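Print this page | E-mail this article
14 comments | 38 shares

Let the Leftovers Be Lunch
8 March 2025

I grew up in a house where supper made twice was supper made well, and I have never gotten over it. My mother cooked a pot of beans big enough for the week, and by the third night those beans had settled into themselves in a way no fresh pot ever does. So it makes me a little sad, and I'll admit a little cross, to hear grown people say they "don't do leftovers," as if they were turning down a used toothbrush.

When I moved to Mendham I took a job in the office at Stendier, where 11 of us shared one lunch table, and I was the only one who brought food from home. Everybody else drove out to Semeck Road and came back with sandwiches in paper, which were perfectly nice sandwiches, and which cost more every June. I ate my stew and kept quiet about it. Then one winter I added up what I hadn't spent, on the back of an envelope, and it came to $1,515 for the year. That paid for a new set of tires and a good long visit with my sister, and I've been a pest on the subject ever since.

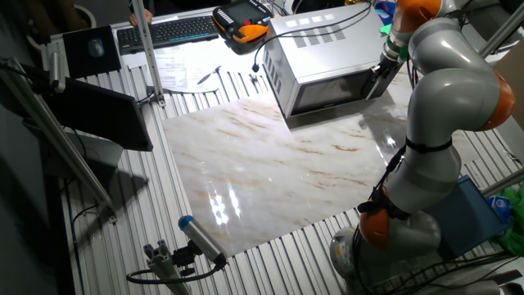

So is yesterday's supper really as good as something fresh? Soups, stews, beans and anything with a red sauce are better the second day, while fried fish and dressed salad should be finished the night you make them.

I do understand the other side. Some people ate the same gray casserole all through childhood and swore they'd never face it again, and I wouldn't dream of arguing with them. But a leftover doesn't have to come back wearing the same clothes. Cold rice wants an egg and a hot skillet. The end of a roast chicken is halfway to soup already — all it needs is an onion and somebody willing to stand there a while.

What I'd ask is small. Cook a bit more than you need on a night when you're cooking anyway, put it in the refrigerator before you sit down to dessert, and write on the lid what it is. You'll thank yourself around noon tomorrow, and if there's enough for two, offer some to whoever is sitting across from you.

Contact us | Copyright Asfaw Community Pages | Back to top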